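Two Hundred Ways to Pull a Thread

The stitching starts at eight in the morning and stops at noon, with one break. At Grivodum, the training center outside Tirnemix where the work is done, that rule is printed on a card by the door. Hands get tired before people notice, and a tired hand makes a poor teacher.

A teacher is what each operator in the room is meant to be. The company that runs the project, Sadum, wants a surgical robot to be able to place a simple suture by itself, under the eye of a surgeon who can stop it at any moment. To get there it needs a large stock of recordings of people driving the same kind of robot through the same kind of stitch. The learning system gets two things from each recording: the video, and the record of how every joint moved. From those it has to work out what to do next when it sees a needle, a thread and a piece of tissue it has never met before.

The first batch, collected last spring, held 200 sutures. It was supposed to be enough for a trial. The system learned to pick up the needle and bring it to the right place, then tended to stall once the point was in. The engineers went back through the recordings and found one cause without much trouble. Nearly every operator had done the job well. The needle went in square, came out where it should, and was pulled through in one sweep. There was almost nothing in the batch to show what a person does when the point comes up short or the thread catches on a jaw.

So the second batch was planned differently. Operators still do clean stitches, but part of each morning is set aside for bad starts. The needle is handed over at a poor angle, or gripped too near the tip, or the thread is left lying across the place where the stitch has to go. The operator takes over from there and sorts it out. These runs are slower and they are not nice to look at. According to the project's own notes, they are also the ones the engineers ask for most.

A session goes like this. The operator sits at a console with a grip for each hand and a pedal under each foot. One pedal starts and ends the recording. The other disconnects the grips so the hands can be moved back to a comfortable spot without moving the instruments, the way a person lifts a computer mouse and sets it down again. Each attempt is saved as a separate recording. Between attempts, an assistant resets the needle and trims or replaces the thread, and writes a line in the log.

The log matters more than newcomers expect. It holds the length of the thread, the starting position and anything odd about the attempt. If the operator sneezed, that goes in. If the operator changed their mind halfway through about which way to turn the needle, that goes in too, and such an attempt may be kept or dropped depending on how it looks to a reviewer later. Hesitation is a hard case. A pause of 2 seconds while someone studies the depth of a bite is useful. A pause of the same length while someone scratches an ear teaches the system to stop for no reason.

Reviewing takes longer than recording. Each attempt is watched twice, by different people, and cut into stages: reach, grasp, insert, drive, release, pull. The reviewers mark where one stage ends and another begins, and they do not always agree. The worst arguments are over the release. Some say it begins when the jaws start to open, others when the needle is no longer carrying any load, and on a recording those can be several moments apart. Sadum settled on the first, mostly for the sake of having one answer.

Then there is the thread.

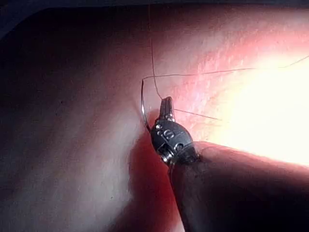

Metal parts are easy for a learning system in one respect. They keep their shape, and the joint readings tell it where the jaws should be. Thread has no readings. It bends, slides and disappears against anything dark, and under a strong light it can vanish just as completely in the bright patches. The system has to find it from the picture alone, and a strand that goes out of sight in glare on one side may still be the one that is about to snag.

The first thought was to fix the lighting, and for a few weeks the team did. The lamps were turned down and angled until the view was even from side to side. The recordings looked better and the reviewers were pleased. A system trained on them did worse as soon as the light was changed. The glare was put back, and lighting is now one of the things that gets altered on purpose, every 3 or 4 attempts, along with the angle of the camera.

Who does the driving is another question. Berhe, the teaching hospital that supplies the operators, sends a mix of experienced surgeons and trainees. The surgeons are quicker and use fewer movements. They also have habits. One group turns the needle with a single long roll of the wrist, while another does it in short bites and regrips between them. Both ways close a wound. Put them together without labels and the system may try to average the two, which gives a motion that belongs to neither and drops the needle. The operators now say before each attempt which method they intend to use, and the log records it.

The trainees turned out to be more useful than planned. They make small mistakes all the time and fix them, and since they have not yet settled on a style they can be asked to follow one. Their attempts are marked separately, so the engineers can add or remove them and see what changes.

None of this is near a patient. The system's attempts are made on the bench at Grivodum, with an operator at the console and a foot on the pedal. It now gets past the point where it used to stall, more often than not, though it still handles a long thread badly and will sometimes pull on a loop that a first-year trainee would have moved out of the way. The next batch is due to begin in May. It will use longer thread.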